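Autocorrect should ask first

I lost an argument with my keyboard again. Typed a name, looked up, name gone. Replaced with something else, no underline, no little bubble, nothing. Sent it anyway because I didn't see it. Sorry, Ilham Mahrous, you are not "I'll ham."

So here's my view and I'll keep it short because lunch. Software that marks a mistake is good. Software that fixes it behind your back is not good and shouldn't be on by default. Ever.

Underline it red, fine. Blue for grammar, fine, I mostly ignore the blue. But the words are mine till I say otherwise.

I've used Vaten for two years as my main editor. Like it. Fast, opens big files, the notes panel is great. Then the September update turned silent correction on for everbody. No question on first launch. You have to go into Settings, then Writing, then a second menu called Behavior, and it's at the bottom under the emoji stuff. Why there?

My personal dictionary has 516 words in it. Every one of them is a word I had to teach the thing after it got it wrong. Place names, people, half of our product list. Branislav Kopecký works across from me and gave up, he writes everything in a plain text box now and pastes it in at the end. That's a smart guy working around a feature.

The reply I always get is that most people want it. Maybe. Amirul Saragih says so, and he has a point about phones, thumbs are terrible and I leave it on there too. A desk with a real keyboard is different. I can hit the keys. When I miss, I want to see that I missed, or I'll miss the same way next week.

And the grammar side is worse. It changed "fewer" to "less" in a quote. A quote! Somebody else's words. Fukmont at least shows the change in gray and waits for Tab. Do that. Copy that, I don't care who had it first.

Anyway. Off by default, ask once, put the switch where people can find it. Thats the whole list.

Print this article
E-mail this article

Recent posts
Two weeks without a mouse
Why is the Save As box still so small
Reader mail: tabs, spaces, and Britthorpe

Contact | Copyright Arlo Schumacher | Back to top

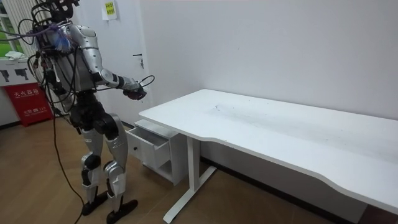

Silver-and-black humanoid robot by a long white desk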